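Memthorpe Music Evenings – Frequently Asked Questions

Who plays at the evenings?
The house band is led by the guitarist Boonmee Klinhom, who started the series with two friends from the Stivard Quartet. Every month they invite one guest, most often a singer or a horn player. The names of the guests are on the program page.

Where is the concert room?
We are on the second floor of the Zenico building. Please use the side door, as the front door is locked after office hours. There is an elevator.

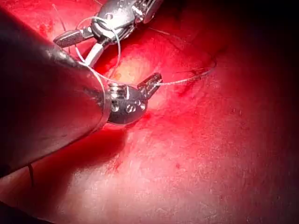
How many seats do you have?
The room has 237 seats, and they are not numbered. Doors open one hour before the music. For the May concert we advise you to come early – last year nearly all the seats were taken before the band was on the stage.

How long is a concert?
There are two sets with a break between them. If you arrive during a song, please wait at the back until it is finished.

Can I bring my children?
Yes. Children under 10 enter free with an adult.

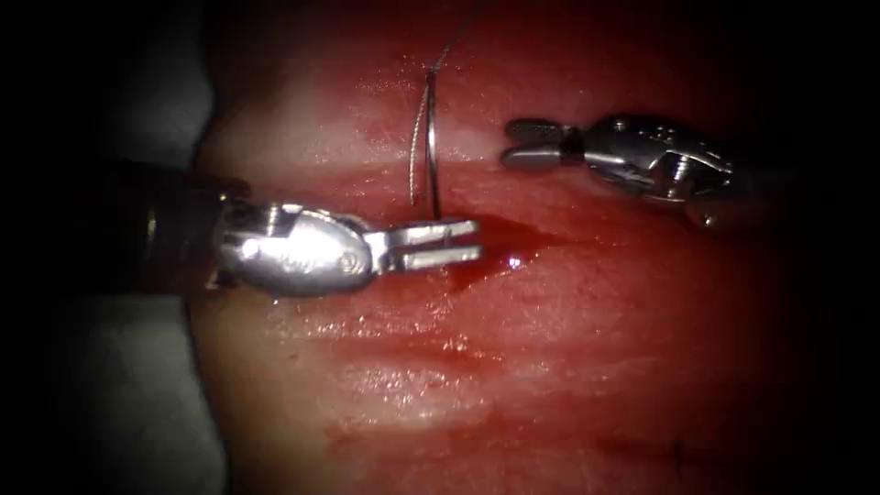 Two instruments with a curved needle and thread.

Can I play with the band?
After the second set there is an open stage. Write your name and your instrument on the list at the bar. We have a piano, a drum kit and a bass amplifier. Guitar players must bring their own cable.

Do you sell recordings?
The album "Simon" is for sale at the door. It was recorded in this room and it has five long pieces, all written by Boonmee. We accept cash and cards.

Can I return my ticket?
You can change it for another evening until noon on the day of the concert. We do not give money back, except when we cancel the concert ourselves.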